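Netik Bedroom Study: Sorting and Storing Soft Toys
Lurdes Guerreiro, second-year project report

When our tutor first asked us to choose one small household job and think about it properly, I'm afraid I rather envied the people who picked cooking (so much more to write about, I thought!). I chose clearing soft toys off a bed, and I have grown very fond of the subject.

The bedroom was kept plain. We wanted the bed to be the main thing in it, so there is a grey fitted sheet, a pair of pale pillows up by the headboard, and a white plastic basket to collect the toys in. My earlier plan, written in September, had a fabric bag instead, but it flopped shut every time one of us let go of it, and after a long afternoon with the bag we all voted for something with stiff sides.

Basket and plush toys on the grey sheet
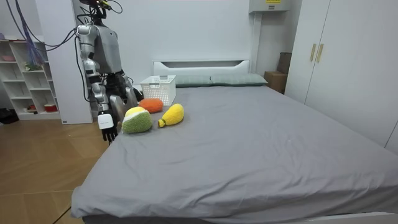
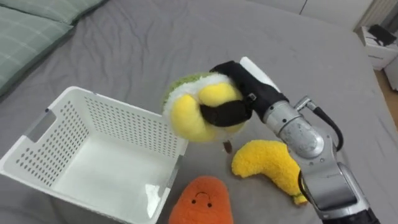 Choosing the toys took longer than I would like to admit. I wanted fuzzy things of different shapes, because a round toy and a flat one settle quite differently once they are in a basket, and the last one in is always the one that ends up perched on top. Tavares, the shop nearest the college, let me spend a happy hour squeezing nearly everything on the shelf.

I also kept a diary of the tidying, which came to 3062 words in the end, though I had been asked for 300! The part I would most like to carry on with is where the basket should stand. Near the pillows it keeps the middle of the bed clear, but it is a fair stretch for anyone with short arms, me included.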